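Home | Gyms | Fight Nights | Visits | Archive

Last updated 2026-03-29

Open Day at the Telline Boxing Gym

I got to Telline before the doors opened and there was already a line down the side of the building, mostly parents with kids in brand-new hand wraps. I love an open day. You get to see a gym with the lights on and the floor swept, sure, but you also get to hear it, and Telline is a loud place in the best way. The round timer is an old horn, and by the second blast I'd stopped jumping.

The gym takes up the ground floor of the old Onia cannery. There are 2 rings, one raised and one flat on the floor, and a row of heavy bags along the brick wall where the loading doors used to be. The flat ring is the busy one. Beginners start there, and the coaches like being able to step in and out without ducking ropes every time someone drops their left hand (which was often, and I say that as someone who did it myself for years).

First up was a footwork class for anyone who wanted it. I wanted it! We spent a full half hour on stepping and turning without throwing a punch, and I was soaked by the end. The coach running it kept telling us to push off the back foot and let the front one land quietly. A girl next to me picked it up right away and was gliding around while I still sounded like a horse on a bridge.

After that came the demonstration sparring, with visitors from the Gondal club across the river. Gondal fighters have a style you can spot from the parking lot: high guard, lots of pressure, short hooks to the body. Telline teaches a longer game, all jabs and angles, so the matchups were great fun. The best was a welterweight bout over three rounds. The Gondal kid walked forward the whole time and ate jabs to do it, then finally got his man in a corner late in the third and dug in a left to the ribs that made the whole room go "oof." No scores were kept. I had the Telline boxer ahead by a round, and the man beside me had it the other way and would not budge.
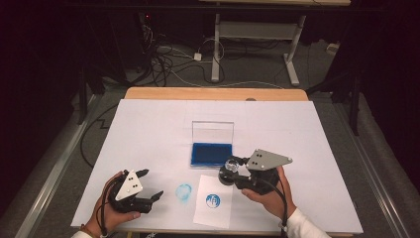

Can a complete beginner spar at Telline?

New members wait until a coach clears them, and the usual path is 44 sessions of bag work, pads and partner drills first. Sparring after that is light and supervised, with headgear and 16-ounce gloves.

I liked hearing that the number is written down and posted by the office door. I've trained in places where a newcomer got thrown in on day one with whoever happened to be free, and plenty of those people never came back. One of the older members told me he took much longer than the usual path and was glad of it.

Lunch was rice and stewed chicken from the Fultirik, the café next door, eaten standing up by the flat ring. Go early if you ever visit, they ran out of the chicken while I was still in line the second time.

The afternoon was pad work, and this is where I'd send anyone who thinks boxing is only about hitting hard. Watching a good pad holder is a treat. The head coach took 31 people one after another, a minute each, and changed the rhythm for every single one. Little kids got slow ones and twos and a lot of cheering. A southpaw from Gondal got slips, rolls and a nasty little tap on the ear whenever her right hand came back low. By the last few her own arms had to be aching, but she was still calling combinations at full volume.

I finished on the heavy bags, badly, with borrowed gloves that smelled like every borrowed glove I've ever worn. My shoulders hurt for two days.

The next open day is in September. Entry is free, bring your own wraps and flat shoes, and park behind the cannery, as the street spots fill up fast. I'm hoping they get Gondal back for it, and I'd like to see that welterweight pair go again with judges this time.

Contact | Copyright Onia Ringside Notes | Back to top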